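Havarcombe Litter Weigh-In

The Havarcombe Litter Weigh-In is an annual contest in which the residents of a small seaside town compete to be disgusted by their own beach. It was founded by Jacqueline Masson, a retired schoolteacher, after a letter to the town council went unanswered for a winter. Teams comb 2 miles of shingle and bring what they find to the slipway to be weighed.

The first contest drew 272 people and 3000 pounds of trash, much of it rope. A rule limiting any single item to 300 pounds was added after the Ferrand family arrived with part of a boat.
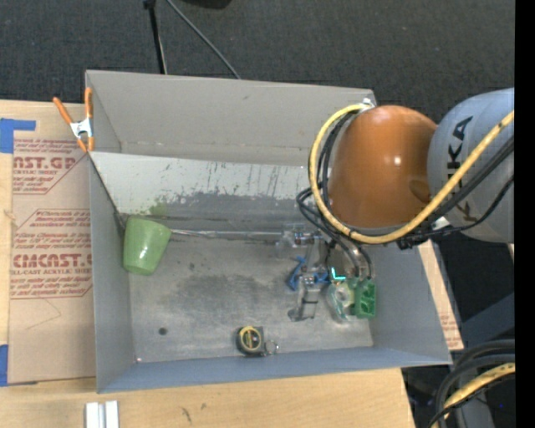 Sorting takes place in December at the Farker depot, where glass, metal and plastic are separated and argued over. Hand sorting remains the custom in Havarcombe. The prize is a bucket.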